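The Endby sim fell over on us again last night, so - a short thread for anyone else tuning grip force.

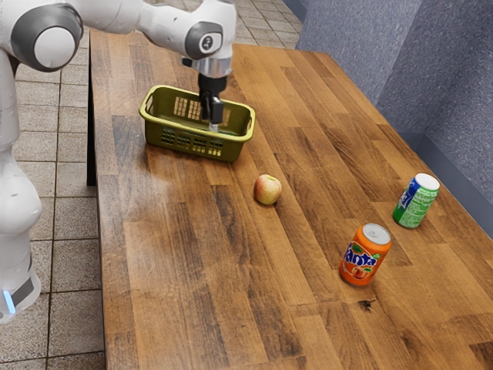
Modupe Etim asks if it's the same slip bug we had before Bellini. Nope, new one! That one was friction. With this one the fingers go too low in the basket, touch the floor of it, and the force reading jumps to 80 in a single step.

The stop limit is 53. It should have halted right there and it just... kept pushing. Five runs in a row, same thing.

Found it this morning - the safety check was reading the old sensor name, so it saw zero the whole time. My typo, from December.

Fixed now, and I've got 1000 runs going overnight. Please nobody put this on the real arm till I post the numbers.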